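16 February 2026. Timing offset log, Drotimstead site, continued

Picked up the satellite handshake records again after Yasir's note. Purpose of this session: decide whether the burst timing offsets stored by the ground station can be used to draw a range ring for the overdue freighter flight, and how wide that ring has to be. Position reports from the flight stop before the coast. The terminal kept answering hourly log-on checks for a while after that, so there are timing values to work with and nothing else.

Raw file is the one Denise Yeoman exported in January, unchanged. Copied to the working directory before doing anything to it. The checksum matches hers.

First problem is the fixed bias. The timing offset includes the round trip from ground station to satellite to aircraft, plus whatever delay the terminal itself adds. The terminal delay is not in the maintenance paperwork. Took it from the period when the aircraft was parked at the gate at Pimentel, position known, so the geometry can be subtracted and the remainder is the bias. The gate values scatter more than I wanted. Threw out the first two log-on messages after power-up, which are well off the others. Braulio says this is normal for this terminal family and he has seen it on other airframes. Would like that in writing from him with the tail numbers.

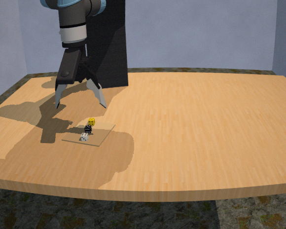
Second problem is the satellite position. The first pass used the nominal slot, as if it sat still over the equator. It does not; the orbit is slightly inclined and the satellite drifts north and south over the day. Mohsin Abbasi supplied an ephemeris table from the operator. Interpolated linearly between rows, which is fine at this spacing. Effect on the last ring is small but not small enough to leave out. All numbers below use the table.

Check against the known part of the route. While the aircraft was still sending position reports, computed slant range from timing agrees with slant range from reported position except at one point in the climb. Rechecked that point. The position report and the handshake are not simultaneous there, and I had paired the wrong report with it. Fixed the pairing and it agrees.

Last complete handshake: ground distance from the subsatellite point comes out at 3,970 km. This is a radius only. It gives a circle on the surface and says nothing about which side of it the aircraft was on. Shamim Bukhari has already been asked by the regional desk whether "the satellite shows it went north" and I want it recorded that it does not. The part of the circle that can be reached on the fuel load is two arcs, one north and one south. Everything between them is excluded by speed. Fuel figure used is the dispatch figure from Jillodar, not the uplift receipt. The receipt is still missing.

Altitude assumption: used cruise level throughout. Reran with the aircraft low and the ring moves by much less than the scatter in the bias. Not worth carrying as a separate case.

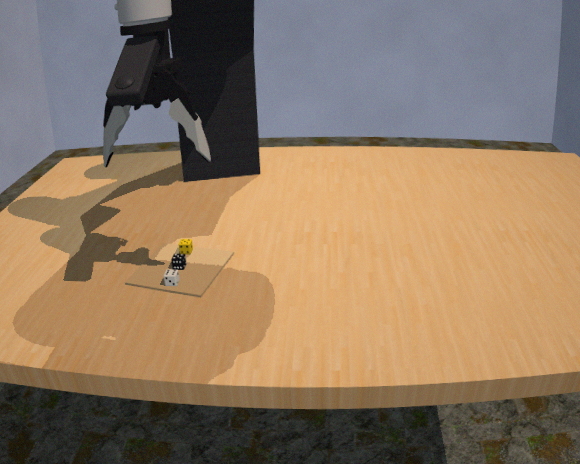

Radar. The Lererora primary return that everyone has been passing around is a single unlabeled track with no height. It lasts 2 minutes and then fades. If it is our aircraft, the speed is plausible and it turns away from filed track. If it is something else we have learned nothing. I am not using it to choose an arc. Yasir wants it plotted on the same chart with a dashed line, and I have done that, with a note that the association is unconfirmed.

Frequency offsets: not started. These are the only data we hold that could separate north from south, by way of the satellite's own motion, and they need the oscillator correction and the ground station compensation settings first. Denise has requested both. Until they arrive both arcs stay on the chart at equal weight, and no single point gets marked on either.

To do:
Get the Pimentel gate times confirmed against the pushback log.
Ask Braulio for the tail numbers.
Second person to rerun the bias from scratch without looking at my value. Mohsin has agreed.
Chase the fuel receipt again.
Remove the old chart with the nominal satellite slot from the shared folder, people are still opening it.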